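Plemon Home Blood Pressure Monitor: User Guide
Section 4. Taking readings during pregnancy and after the birth

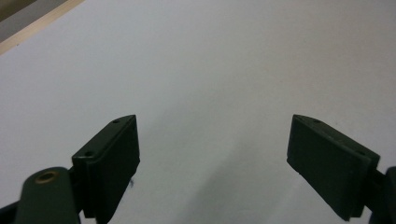
Fig. 4. Two green gripper fingers, facing each other across a white surface.

Read this section before the first reading, even if you have owned a monitor before. A home monitor gives you numbers. It does not give you a diagnosis, and the word "Normal" on the display should not talk you out of ringing your midwife when you feel unwell.

4.1 Before you start

1. Check that the cuff fits. Measure round the upper arm, halfway between shoulder and elbow, and compare it with the range printed on the cuff. A cuff that is too small will usually read high. "One size fits most" is a sales phrase, so measure anyway.
2. Ask your midwife or doctor whether this model is suitable in pregnancy. Plenty of monitors are tested only on people who are not pregnant, and the box may not tell you which kind you have bought.
3. Write down the limits your care team has given you, and the number to ring if you go over them. Keep both with the monitor.
4. Empty your bladder, then sit quietly for five minutes. Avoid coffee and cigarettes for half an hour beforehand.

Note: The Kellus large cuff is sold separately. Do not use cuffs from other makers, even where the plug fits.

4.2 Taking a reading

1. Sit with your back supported, feet flat on the floor and legs uncrossed.
2. Put the cuff on your bare upper arm. Rolling up a tight sleeve is no better than leaving it down.
3. Rest the arm on a table with the cuff level with your heart.
4. Press START. Keep still and don't talk until the cuff has gone down fully.
5. Wait one minute and take a second reading.
6. Write down both readings with the time. Do not leave out the one you like less.

If the display shows E3, the cuff is loose or you moved. Refit it and start again. If you get E3 three times in a row, stop using the monitor and ask for your pressure to be checked at the clinic.

4.3 The memory and the phone app

The monitor holds 300 readings and then writes over the oldest. The Sumance app will copy them to your phone and draw a trend line. Treat the line with some doubt. It smooths out single high readings, and a single high reading may be the one that matters. The app does not send anything to your hospital, whatever the welcome screen seems to suggest about "staying connected".

Show your midwife the written list or the full table in the app. The weekly average is of little use to her.

4.4 After the birth

Do not put the monitor away when the baby arrives. High blood pressure can appear for the first time after delivery, in people whose readings were fine throughout. Carry on for as long as your care team asks.

CAUTION: Get urgent medical help, whatever the monitor says, if you have a severe headache, blurred vision or flashing lights, pain just below the ribs, sudden swelling of the face or hands, chest pain, or trouble breathing. Do not sit and repeat the reading in the hope of a better one.

CAUTION: Never start, stop or change the dose of any medicine on the strength of a home reading alone.

4.5 Checking accuracy

Have the monitor checked against clinic equipment every 12 months, or sooner if it has been dropped. The self-test (hold MEM for five seconds) confirms that the pump and screen work. It says nothing about whether the numbers are right.

Section reviewed by Ekkachai Intarasuk, August 6, 2024
Continue to Section 5: Cleaning and storage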